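4. Installing the Bullance Countertop Water Filter

This section covers placement, connection to the faucet, first flush and daily draining of parts. Read it through once before opening the cartridge bag. The cartridge must be flushed on the same day the bag is opened.

4.1 Before you start

Check that the carton holds the filter body, one cartridge, the diverter valve, two lengths of hose, three rubber washers and the drain clip. The Surinville and Pullgate versions use the same body but different diverter threads. The thread type is printed on the end of the carton.

You will also need a soft cloth, a clean pitcher and an adjustable wrench. Do not use thread tape on the diverter valve. The washer makes the seal, and tape can push it out of its seat.

4.2 Choosing a position

1. Place the filter on a level surface within reach of the faucet. The supply hose is 40 inches long and must not be joined to a second hose.

2. Leave enough clearance above the body to lift out the cartridge.

3. Wipe the surface and let it dry. The feet will not grip a wet countertop.

4. Keep the filter out of direct sunlight. Algae can grow in the clear upper section if it stands in a bright window.
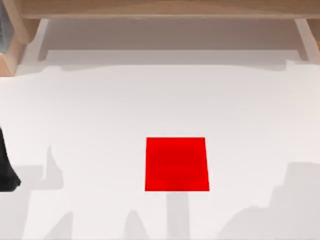

5. Turn the body so that the outlet faces the sink. The supply hose should run to the faucet in one wide curve, with no kinks and no contact with the stove.

CAUTION: Do not connect the filter to hot water. Temperatures above 100°F will damage the cartridge permanently.

4.3 Connecting the diverter valve

1. Unscrew the aerator from the faucet. Keep it in case the filter is removed later.

2. Press one washer into the diverter valve, flat side up.

3. Screw the valve onto the faucet by hand until it stops, then tighten one quarter turn with the wrench. Protect the finish with the cloth.

4. Push the supply hose onto the barbed fitting up to the second ring.

5. Open the cold tap slowly with the lever set to SINK. If water drips from the joint, close the tap, remove the valve and reseat the washer.

NOTE: Pull-out spray faucets cannot be used with this valve. Order the Liao adapter kit, which connects to the cold supply under the sink.

4.4 First flush

1. Insert the cartridge with the arrow pointing up. Close the lid and turn it until the marks line up.

2. Set the lever to FILTER and open the cold tap halfway.

3. Run water for 10 minutes. Gray or black water at the start is carbon dust – it is harmless but should not be drunk.

4. Close the tap and check both hose ends for drips.

The cartridge is rated for 600 gallons, or 400 gallons where the supply is hard. Write the installation date on the label inside the lid.

4.5 Washing and draining the parts

Wash the lid, pitcher and upper section once a week in warm water with a little dish soap. Do not wash the cartridge.

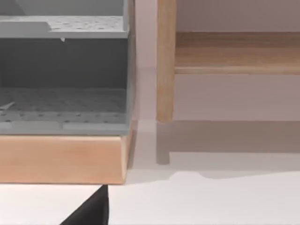 Removable parts must drain fully before they are refitted, as water trapped under the lid seal will turn stale. Stand them open side down where air can reach them from below. A solid shelf or a folded towel holds moisture against the rim. A rack with perforated trays, such as the gray plastic one shown, is suitable: the rows of small round holes let water fall through. Put the upper section on the lower tray and small parts on the upper one. Empty any drip pan before reloading the rack.

CAUTION: Do not dry any part in an oven, in a microwave or on a radiator.

4.6 If the flow is slow

Check the supply hose for kinks first, then clean the screen inside the diverter valve. If the flow does not improve, replace the cartridge and repeat the first flush in 4.4.

Revision 27/08/2022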